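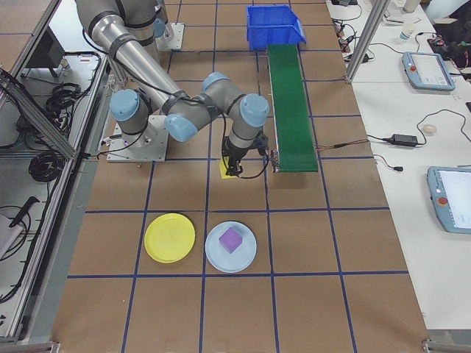 3.2 Teaching the transfer task

The transfer task asks two arms to share one short conveyor. A foam block is placed on the belt by the first arm, carried along, and picked up by the second. The same blocks are also used in a sorting variant, in which the goal is a plate or a bin and only one arm has to move. We taught both versions in two ways, by hand guiding and by remote control, and kept everything else as close to equal as we could: the same table, the same grippers, the same blocks and the same people giving the demonstrations.

Hand guiding. The operator put the arm in its free-drive mode from the teach pendant, held the wrist, and led the gripper through the motion. Gripper opening and closing was triggered with a foot switch. For the two-arm version the operator taught one arm at a time, and the two recordings were aligned afterward at the moment the block was released onto the belt. Alignment was done by script and then checked by eye. We threw out any pair where the second arm closed before the block could have reached it.

Remote control. The operator stood at a separate station and moved a pair of small leader arms, which the work arms followed. The leader arms were built at Kundeck and run on the Naltumus control layer, which we modified only to log joint targets and measured joint positions with the same clock. Both arms were driven in one take, so no alignment was needed. The operator looked straight at the table in most sessions and at a monitor in the rest. We report the two cases together, as the error rates did not differ enough to separate them.

Grid and start positions. The table surface is divided by tape into cells. The cells are a guide for the person resetting the table between takes, and they are not used by the policy. A reset list, generated before each session, gives the cell for each loose object and the contents of the bin. The tape was laid by hand and is not exact, so a listed cell should be read as a region. We did not try to correct for this. An early version of the setup used a printed mat with exact coordinates, and policies trained on it did poorly as soon as the mat shifted.
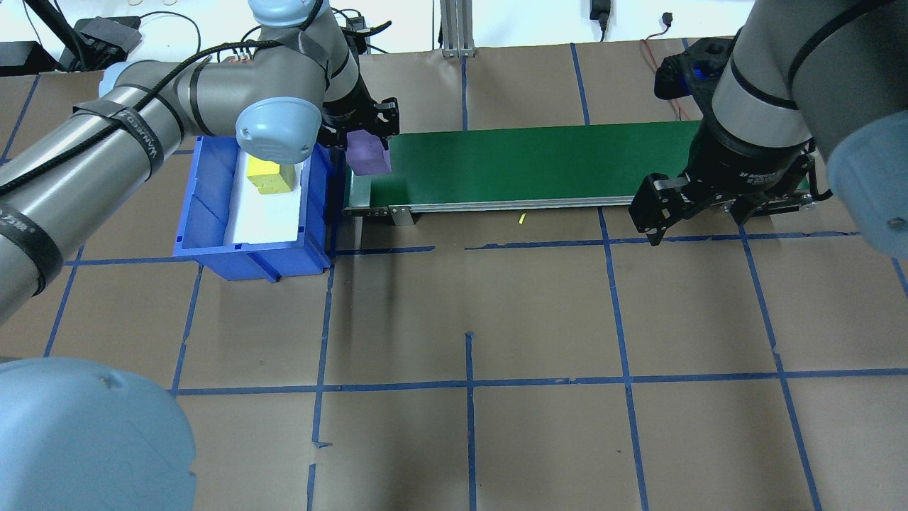 Wilfredo Bautista, commenting on a draft of this section, objected to the claim that remote control gives cleaner data for the handover. In his view the operators had simply learned to wait. With leader arms in both hands a person slows down near the belt, and the pause ends up in the recording as if it were part of the task. He suggested that we compare the two methods again after cutting every stretch in which neither arm moves, and that we should expect the gap to shrink.

We ran that comparison. With the still stretches removed, the remote control set became shorter by 13 percent and the hand-guided set hardly changed. The gap in success on the handover did shrink, but it did not close. We think the remaining difference comes from the alignment step. When two recordings are joined after the fact, the second arm is reacting to a block that was not there when its motion was taught, and small timing errors stay in the data even when the pair passes our check. All results in Section 4 use the trimmed recordings.

Amount of data. We collected 400 demonstrations, split evenly between the two methods. From each half we held back 35 for validation. Takes in which the block fell off the belt were kept if the operator recovered it without touching the table by hand, and discarded otherwise. Recoveries are more common in the remote control half. A person guiding an arm by the wrist tends to stop and start over when something slips, while a person at the leader arms tends to try again.

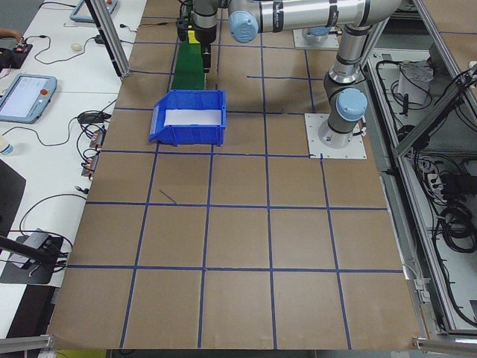
Operator effort was not measured directly, but it limited how we scheduled the work. Hand guiding is tiring in the shoulders, and the long reach over the table makes it worse, so those sessions were kept to one hour. Remote control sessions ran longer. New operators needed more practice before their remote takes were usable, mainly to judge the height of the fingertips over the belt. Practice takes were not included in the totals given earlier.

Every recording was replayed once on the arms before it entered the training set. Replay was done at half speed with an operator at the emergency stop. A take that could not be replayed to the same end state was marked and left out. Most of the takes lost this way were hand-guided ones in which the operator's own push on the wrist had bent the path in a way the controller could not repeat under its force limits. The replay tool is part of the Plistia package and needs no changes for one arm or two.

Figure 3. Success rate on the transfer task by teaching method, before and after removal of still stretches. Each bar covers 100 trials. Trials with a human touch on the block are counted as failures.

The same procedure was repeated in December at the Lumbao site with a fresh set of operators. Those data are used only for the test in Section 4.3 and were not mixed with the training set.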